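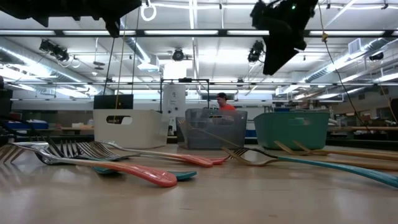 1/ Notes from the Flekon open day, 5th April. Fork sorting was the station I spent the most time at, so most of this thread is about that. Dry reading ahead.

2/ The task as stated on the handout: two arms, one tabletop, mixed forks, three bins. Coral, teal and gold handles go to separate bins. The bins were white, gray and green, so bin color tells the system nothing about handle color. The mapping is set by the operator before a run.

3/ Why forks. They are thin, shiny and they nest. Tines lock into other tines, and a gripper that closes on one neck tends to bring up a neighbor. Anyone who has emptied a dishwasher basket knows the problem. A pile of cups would have been a much easier demo.

4/ The station is run by Hosis, a small integrator renting floor space from Flekon. Their control software is called Folberg. It picks a grasp point, scores it, and skips anything below a threshold. Skipped pieces get another look once the ones on top have been moved.

5/ I asked what the threshold was. 70 on their internal scale, which they did not define further. Lowering it speeds up the run and raises the number of double picks. They had tuned it for the open day and said so.

6/ Cycle time: some 9 seconds per fork by my phone timer, longer in the tangle. The handout says shorter. I suspect the handout figure leaves out the skipped attempts, which is common practice and still annoying.

7/ Grasp location matters more than I expected. The handle is the obvious target, but the rounded glossy ones are bad for this: curved surface, little friction, and the overhead lights bounce off them. Folberg prefers the neck, just behind the head, when it can see it. In a pile it often can't.

8/ Someone asked about gold on a light wood table. Fair question. The contrast is low under ceiling panels, and the team said gold accounts for most of their missed detections. Coral and teal are close to free.

9/ Failure I watched: gripper closed on a coral handle, lifted, and a teal fork came up hooked in the tines. The arm stopped, lowered both, opened, and retried from another angle. Second try separated them. No human hands involved. That recovery was the best part of the visit for me.

10/ Failure number two: a gold fork left leaning on a bin. The planner treats the bin wall as a keep-out volume with a margin, so it refused every approach. An operator laid the fork flat and the run resumed. They are working on a nudge motion for this case, planned for September.

11/ Training data came from 150 recorded runs by operators, plus a set supplied by a partner project called Lâm. I did not get a clear answer on how the two were combined. The person at the station was on the hardware side and pointed me to a paper that isn't out yet.

12/ Groups were capped at 20, which meant you could stand close enough to read the handout and watch the arms at the same time. More open days should do this.

13/ Missing from the demo: spoons and knives. All forks means no classification by shape, only by color. I'd like to see the same threshold on a mixed drawer.

14/ If Hosis posts the run logs I'll add them under this post. They said they would, no date given.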